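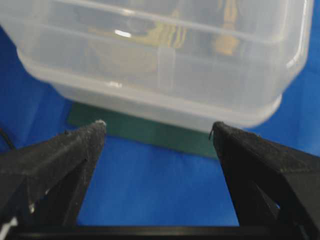 27 August 2012 — Ginevra Sorrentino won the Turnum Women's Amateur on Sunday's reserve course at Ziltwood Golf Club, beating Ornella Gatti by two shots after three rounds.

Sorrentino started the last round one behind and drew level with a birdie at the fourth. Gatti went back in front at the ninth, then dropped shots at 12 and 14, where her tee shot finished in the ditch. Sorrentino made par at each of the last five holes.

"I didn't look at a scoreboard until the 17th," Sorrentino said. "The greens were quicker than in practice and I left myself a lot of short putts. Most of them went in."

Loredana Ruggiero finished third, a further three shots back. Her final round was the lowest of the day and included an eagle at the seventh.

The field of 40 was cut to the leading 14 and ties after the second round. Players went out in twos for the final round, with the leaders off last.
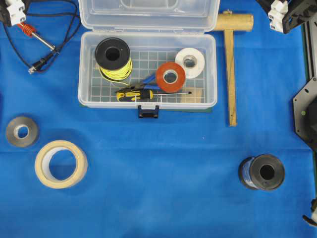
Does the winner qualify for the Stallow Trophy?

The winner and runner-up both receive a place in the Stallow Trophy, to be played over four rounds in October. Ruggiero is first reserve.

Entries for next year's championship will open in the spring. The handicap limit stays the same, and players must belong to an affiliated club on the closing date.

Tournament director Daniyal Rizvi said the course had held up well after a wet week. Two bunkers on the 11th were played as ground under repair in the first round and were back in use for the second.

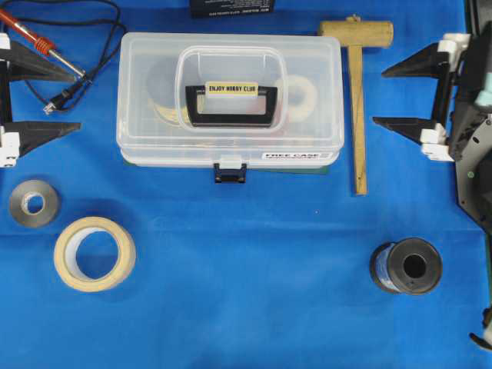 Rizvi also confirmed that the championship will move to Santoro Links next year — the first time it has been played on the coast. Practice times will be sent to entrants with their confirmation letters.

Full scores are available from the Ziltwood club office.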